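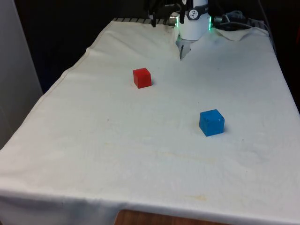
I'd like to put in a good word for the plain cube. No letters on it, no magnets, no little door with a bell behind it, just six flat faces and a coat of one colour. I've been going on about this at family dinners for years and my sister has asked me to write it down somewhere so that she can stop hearing it, so here we are!

It started when we were clearing my mother's loft in Viscombe. We had a system (keep, charity shop, tip) and the system lasted until we found the biscuit tin. Inside were our old bricks, chewed at the corners, the yellow ones faded to something like weak custard. I sat down on a roll of carpet and built a tower while my sister carried boxes past me and sighed. I was 50 years old and perfectly happy. I don't think any other thing in that loft could have done it. The board games had bits missing, the dolls had gone sticky, and there was a talking parrot whose batteries had leaked right through its stomach. The bricks were still bricks.

And then I went out to buy some new ones for my nephew's little boy, and goodness me, what a job. The toy shop in Vismont had one whole wall of construction sets and I couldn't find a brick that was simply a brick. They clicked or they glowed or they came with an app. One box promised 884 pieces, and a booklet as thick as a parish magazine telling you the single thing you were allowed to make out of them. I've nothing against a kit. I've had lovely wet afternoons with kits. But a kit is finished when it's finished, and then it goes on a shelf and you dust it, and if you lose a piece behind the radiator you've got a castle with a hole in it until the end of time.

The lady on the till was very sweet and went off to look in the stockroom for me, and she came back with a set of alphabet blocks. I bought them out of politeness. They're all right, but the child keeps being told what letter it is. He holds one up because he likes the green and somebody across the room shouts "G!" at him, and I do see his face fall a bit.

My friend Clive Clegg, who taught infants for most of his working life, thinks I'm being sentimental about this. We had quite a row about it on the bus in June. His view is that children get bored of plain things, and grown-ups only admire them because they look nice on a shelf in a magazine. He may have a point about the magazines! There's a Frimpong catalogue on my kitchen table as I type this with a set of cubes in it in mushroom, oatmeal and "fog", and if you gave me fog for my birthday at three years old I'd have thrown it at you. So let me be clear that I want proper colours. Red that's really red. Blue you can find under a sofa.

But bored? I've watched an awful lot of small children with an awful lot of bricks and what they mostly do is carry on for longer than I can. And you don't need many. Everyone thinks you need the big tub, and the big tub gets tipped out, and then there's a sea of the stuff and the child stands in the middle of it looking like me in a car park.

Give them 2. 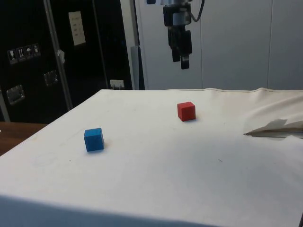

A red one and a blue one will do nicely, with a good bit of clear space to put them in. You can have them far apart or close together. You can put one on top and then swap them over, and it's a different thing with the blue at the bottom, any toddler will tell you that. One can be the shop and the other can be the lorry going to the shop. I once saw my nephew's boy spend the whole of a long lunch moving a brick from one end of the tablecloth to the other and back, and he wasn't fed up at any point, although his mother was because of the gravy.

I do think the cloth helps, by the way. Bricks on a bare table make a dreadful clatter and go skating off when they're knocked, and on carpet they lean. A plain pale cloth with nothing printed on it is just right. You can see the colours properly, the noise goes down by half, and when it's over you gather up the corners and the whole lot goes in the tin. I use an old sheet. It has marks on it that I've stopped trying to get out.

Gaétan Wong at our library has let me put a basket of plain bricks by the big window, next to the picture books, and I was pleased as punch until he said the bricks had better be new ones and not out of my mother's tin (the chewing, I suppose). So I sent off to Jositz for a little set and they came in a paper bag tied up with string, and they smelt wonderful, and I kept them at home for a few days longer than I strictly needed to. The retired gentlemen who come in for the newspapers have been at them as well. I found a very tidy staircase on the windowsill last week with no child anywhere near it.

Clive still says I'm wrong, and he's buying his granddaughter one of the glowing sets for her birthday. I've told him I'll be wrapping up a red one and a blue one to go with it, and he can ring me in a month and tell me which is still out on the rug.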